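Cistonbridge Skills Notes
Posted in January by the Skellevell bench team

We use cookies to remember your reading preferences. Accept / Manage settings

Simple interrupted sutures on a tissue pad

This page covers placing, tying and trimming simple interrupted stitches on a practice pad with several short incisions. It assumes you can already load a needle and form a square knot. Knot theory is on a separate page. Nothing here is guidance for treating a patient.

What you need

- One tissue pad, large enough for three incisions with clear margin between them
- Black braided suture on a curved needle
- White drape
- Scalpel, for preparing the pad
- Fine scissors
- Gauze and a small bowl of saline
- Practice log (the Gosselin sheet or your own)

Pads vary. The Sutodine pads we order are consistent in thickness but tear if the bite is too shallow. Fresh tissue holds better and dries faster. Keep either type moist and blot any pooled fluid before starting a row.

Preparing the pad

1. Lay the drape flat and place the pad on it. Push loose folds of cloth away from the side the thread will run toward.

2. Direct the light at the center of the pad. Dark thread is hard to follow once it drops into shadow, so shift the pad if the working incision sits near a dark edge.

3. Cut the incisions in different directions. A vertical cut next to a horizontal one forces a change of needle angle, and a pad with parallel cuts only will not test this. Leave at least 13 mm between the end of one cut and the start of the next.

4. Cut to even depth along the full length. An incision that shallows out at one end will pucker when the last stitch is tied.

Placing the stitches

5. Grasp the needle two thirds of the way back from the tip. Enter at 90 degrees to the surface.

6. Rotate through the near side, following the curve of the needle. Do not push in a straight line.

7. Exit on the far side at the same distance from the edge as the entry point. Unequal bites produce a step in the closed edge.

8. Draw the thread through until a short tail remains on the entry side. Keep the long end in a loose arc, clear of finished knots. Splayed tails catch a passing strand easily, and a snag can open a knot that has not been fully seated.

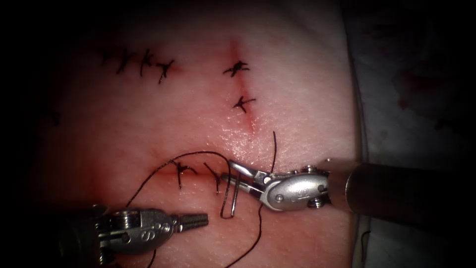 Tying and trimming

9. Make a double throw and lay it flat across the incision. Bring the edges together until they touch. Stop there. Blanching around the stitch means the tension is too high.

10. Add a single throw in the opposite direction, then one more. Pull each throw down level with the tissue. Lifting the hands during the pull turns a square knot into a slip.

11. Slide the knot to one side of the incision so it does not rest on the cut edges.

12. Trim both tails with the scissors opened only at the tip and turned 45 degrees to the thread. Tails should be short but visible. If you cannot find the ends, they are too short and the knot may loosen.

Order of work

Close one incision from end to end before judging spacing. A part-closed cut gapes at the open end and makes the finished stitches look farther apart than they are. On the vertical incision, work from the top down. The two upper stitches can look correct while the lower end still stands open as a red slit; complete it before recording the row.

On short horizontal cuts, set the first stitch near one end and tie it fully before passing the needle again. 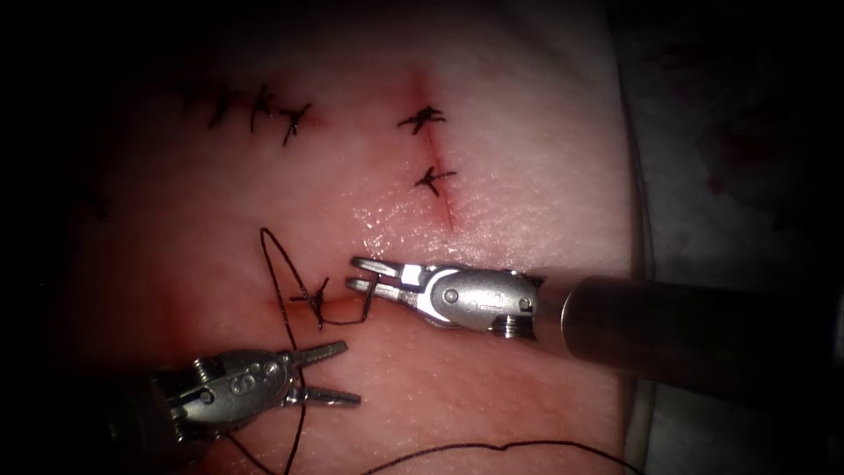 Closed row at upper left, vertical incision closed in its upper portion, new stitch under way at lower left.

Checking the row

Inspect each stitch for the following and enter the result in the log:

- Edges in contact, no overlap
- Bites equal on both sides
- Knot seated, not standing above the surface
- Tails trimmed to matching length
- Tissue not torn at entry or exit points

Common faults

Gap between stitches. Spacing is too wide or the cut was not held straight. Add a stitch between the existing two; do not tighten the neighbors.

Edges rolled inward. The needle entered at a slant. Remove the stitch and repeat step 5.

Loose loop. The first throw slipped before the second was laid. Cut it out and start again with new thread.

Removal and disposal

Cut under the knot on one side only and pull the thread across the incision. Put needles in the sharps container before folding the drape. Bag used tissue separately.

Contact the Skellevell bench team | © Cistonbridge Skills Notes | Back to top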